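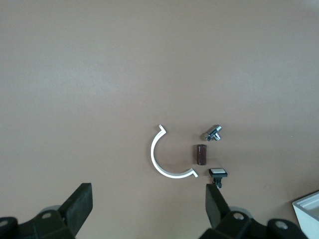
Yao-tsung Chou wrote in to say the old version of this page skipped the part everybody gets stuck on, getting the actual scan files and not just the letter, and could I please fix it before the next person drives to a new eye clinic with one sheet of paper. Fair. Rewritten below. Updated October 7, 2024.

How to move your eye records to a new clinic (with the scans)

Written for people with something long-term going on. Glaucoma, macular stuff, diabetic eye checks, keratoconus, that kind of thing. If you only wear glasses you need your prescription and not much else, you can stop reading.

I've done this twice. Once when I moved from Maihi, once when the practice in Rirden got bought and my doctor left. First time went badly. Second time took 8 days.

What you're after

The visit notes. All of them if you can, the last few years if you can't.

Visual field tests. The clicker one. You want every printout, because the new doctor is looking for change over time and one field on its own says very little. People have bad days on that test.

OCT scans. The ones where you put your chin on the rest and look at the little cross or star. Comes as a report page (colored, lots of numbers) and also as raw scan data. More on that in a minute.

Photos of the back of the eye, if they took them.

Pressure readings. Usually buried in the notes. Ask for a list or a graph, a lot of systems can print one.

Corneal thickness, if it was ever measured. It's one number and it gets lost constantly.

Surgery and laser reports. Separate from the visit notes most of the time, especially if it was done at a surgery center. You may have to ask the surgery center itself. If you have a lens implant, get the implant card or a copy of it.

Drops you've tried and why you stopped. This is often NOT in the records in any readable way. Write it yourself. See further down.

Step one: find out who has the records

Sounds dumb. But if the practice was sold, merged, or closed, the front desk you used to call may not hold anything. Call and ask "who handles records requests and what is the best way to send one." Get a fax number, an email or a portal name. Write down who you talked to.

At Rirden the records were in two places. Notes in one system, images in another, and the person who did notes could not see images at all. I only found out when the packet came with no scans in it. So ask straight out: are the images with you or is that a different department?

Step two: the form

They'll send you a release form. Fill in every line, even the ones that look like they're for someone else. Things that got mine sent back:

No dates of service. Put a start date and write "to present."

Left the "purpose" line blank. "Continuing care" is fine.

Maiden name / old name / old address. If your name changed, put both.

Signature didn't match ID. I had signed with a finger on a phone. Print, sign with a pen, scan or photograph it.

There's a box for what you want. Don't tick "entire chart" and leave it at that. Tick it, and then write in the margin or the "other" line something like:

Please include all visual field printouts, all OCT reports AND raw image files, fundus photographs, operative reports, pachymetry, and IOP history.

Pachymetry is corneal thickness, IOP is pressure. Use their words, it speeds things up.

Send it to yourself AND to the new clinic. Two forms if it has to be two forms. When it only goes clinic to clinic you have no clue what arrived. I want my own copy every time now.

Step three: ask for the files, not only the printouts

OK so this is the Yao-tsung part.

A printout of an OCT is a summary. The new doctor can read it, and for a lot of people it's plenty. But if the new clinic has the same make of machine they might be able to load your old scans in and run the comparison properly, old against new. They can't do it from a fax. A faxed OCT is gray mush anyway -- the colors carry half the meaning.

What to say: "Can you export the images in DICOM, or in whatever the machine's own format is?" If the person on the phone doesn't know, ask if one of the technicians could call you back. Techs know. Front desk mostly doesn't, not their job.

Before that, call the NEW clinic and ask what machine they use and what they can import. Takes two minutes. If the answer is nothing, get color PDFs and don't sweat the raw files too much. I'd still take them if offered. You might move again.

How it comes: disc, USB stick, or download link. Ask which. I don't own anything that reads discs so I had to use the library. Download links run out, mine was good for 7 days and I opened it on the last one. Save it somewhere the day you get it.

Mine was 1224 files in one folder with no names that meant anything. Normal apparently. Don't rename them, don't sort them, don't open and re-save. Copy the entire folder as is. The viewing software wants the structure left alone.

Step four: wait, then nag

In the US they generally have 30 days to answer a request from a patient for their own records. Many do it far quicker. They may charge a copying fee and it should be a reasonable one, so ask up front. Some waive it for clinic to clinic.

My nag schedule:

Next day, call to confirm they got the form. Just that.

One week, call to ask if it's in process and is anything missing.

After that every few days, polite. Same person if possible.

If the new appointment is close, say the date out loud. "I'm being seen on such and such a date and she needs my fields" moves things along more than "I'm just checking in."

Step five: check what you got

Do this at home, not in the waiting room. Go through and look for:

Is it you. Name and birth date on every report. I got two pages of somebody else once, phone the sender if that happens and don't forward it on.

Both eyes. OD is right, OS is left. Fields especially -- one eye goes missing more than you'd think.

The earliest test. Baseline matter a lot. If you were diagnosed in August of some year and the first field in the packet is three years later, something's missing.

Any color reports that came out black and white. Ask for them again, in color.

The op report if you had surgery.

Step six: the one-page summary

Type it. One page, front only. Doctors will read one page.

Diagnosis and roughly when. Which eye or both.

Surgeries and lasers, date, eye, who did it.

Current drops: name, strength, which eye, how many times a day. Copy it off the bottle.

Drops you stopped and the reason. Stinging, red eyes, slow pulse, cost, didn't bring the pressure down. Saves you getting put back on the same thing that didn't work.

Highest pressure you were ever told, if you know it.

Corneal thickness.

Allergies. Other health stuff, mainly asthma, heart, blood thinners, diabetes, steroids of any kind including inhalers and skin creams.

Family with eye disease, who and what.

Old clinic name, phone, fax.

Bring two copies. One for them, one for you to scribble on.

About the portals

The Bavov portal (Maihi used it) let me download visit notes but the images weren't there at all. Zamby, which the new place has, takes uploads from patients but only PDFs and only if they open a message to you first. So ask them to message you. Otherwise the upload button's just not there, I spent an entire evening looking for it.

Whatever portal your old clinic uses, log in and download everything BEFORE you tell them you're leaving or before the sale goes through. Access can get shut off. I'm not saying they do it on purpose.

Don't run out of drops

Separate from records but it goes wrong at the same time. Ask the old doctor for refills to cover the gap, with extra, before the last visit. New clinics often won't prescribe until they've seen you, and the wait for a new patient slot can be months. If you're going to run out, call both offices and the pharmacy and say so. Don't stretch drops by skipping days.

And if anything changes suddenly while you're between clinics (flashes, a curtain, bad eye pain, sudden blur), that's not a records question. Get seen the same day, urgent eye clinic or the ER, packet or no packet.

Stuff people asked

Can they refuse because I owe money? For a copy of your own records in the US, an unpaid visit bill generally isn't a reason to hold them back. They can charge the copy fee. Pay the fee, argue the bill seperately.

Will the new place just repeat all the tests? Yes, most likely, at the first visit or soon after. They need their own baseline. Still bring the old ones, the new one only tells them where you are today.

My doctor retired. There's usually a custodian holding the charts. Try the old phone number for a recorded message, then the state medical or optometry board.

Can my kid / spouse ask for me? With your signed authorization, yes. Get their name on the form from the start so the desk will talk to them when they call.

How long should I keep my copy? I keep all of it. It's one folder on a drive and a second copy at my sister's.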